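Toothpaste tube

A toothpaste tube is a collapsible container for storing and dispensing toothpaste. It consists of a flexible body closed at one end by a flat crimp or weld, and at the other by a shoulder, a nozzle and a cap. The user squeezes the body, which reduces its volume and forces the paste out through the nozzle. Tubes are normally kept with a toothbrush, and the two are often sold or stored together.

Construction

The body, or sleeve, is made from a sheet rolled into a cylinder and joined along its length, or from a cylinder extruded in one piece. The shoulder is a stiff cone-shaped part molded or welded onto one end of the sleeve. It carries the nozzle, which in most designs has an external thread for the cap. The tube is filled through its open tail end with the cap already in place. The tail is then flattened and sealed, and the seal usually bears a stamped batch code or expiration date.

Three main types of body are in use. Metal tubes, formerly of lead or tin and later of aluminum, hold their shape after squeezing and draw in little air. Laminate tubes combine layers of plastic with a thin barrier layer, often aluminum foil, that slows the loss of flavor and moisture. All-plastic tubes are commonly made of polyethylene and tend to spring back when released, which pulls a small amount of air into the body.

Closures

Caps are either screw caps or flip-top caps. A screw cap comes off completely and must be put back by hand. A flip-top cap stays attached by a hinge and is usually wide and flat enough for the tube to stand on its head, so that the paste settles toward the nozzle. Some new tubes have a foil or plastic seal over the opening, to be peeled off before first use. 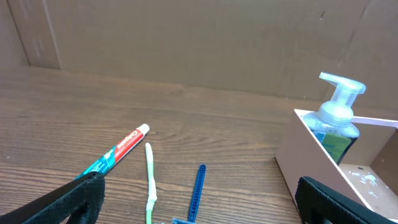
Does a screw cap keep toothpaste fresh longer than a flip-top cap?

Both types limit drying about equally well when fully closed. A flip-top cap is more often left partly open by dried paste in the hinge or around the rim, and wiping the nozzle after use prevents this.

Printing and labeling

The brand name is generally printed lengthwise so that it can be read when the tube is lying down. Laminate sheet is printed flat before it is rolled, while extruded sleeves are printed after forming. Required information, such as active ingredients, directions and net weight, is set in smaller type. A colored rectangle near the tail seal is a registration mark, read by an optical sensor on the filling line to turn the tube to the correct position before sealing. It gives no information about the ingredients, although it is widely believed to do so.

Storage

Tubes are kept upright in a cup, flat in a drawer, or in a rack with the toothbrush. Toothbrushes are best stored where the bristles can dry in open air and do not touch other brushes. For travel, the brush is commonly put in a ventilated case and the tube in a separate pouch, as pressure from other luggage can loosen a cap. Paste that has been stored in the cold becomes stiff and harder to squeeze, and returns to its usual consistency at room temperature.

Emptying

Some paste always remains in the shoulder and along the folds of the sleeve. The amount depends on the body material, the thickness of the paste and the manner of squeezing. In a household trial described by Chantelle Oosthuizen in the Ninthorpe handbook of bathroom goods, 64 discarded tubes were cut open and scraped. Tubes that had been squeezed from the middle held more paste than those flattened from the tail.

Several accessories are sold to reduce this residue. A tube key is a slotted rod onto which the tail is threaded and wound. The Kekana type has a fixed stand and a side handle. The Cloledow type is a sliding clip that is pushed along the sleeve and stays in place between uses. Winding works best on metal and thin laminate bodies. Thick plastic bodies tend to unroll, and a clip is more suitable for them.

Disposal

Metal tubes can be recycled in some areas once empty and with the cap removed. Laminate tubes are difficult to recycle when their layers cannot be separated. Single-material polyethylene tubes were developed to be compatible with plastic bottle recycling, but acceptance varies by locality. The cap may be of a different plastic from the body, and local instructions specify whether it should be left on.

See also

Toothbrush
Tube key
Collapsible tube
Screw cap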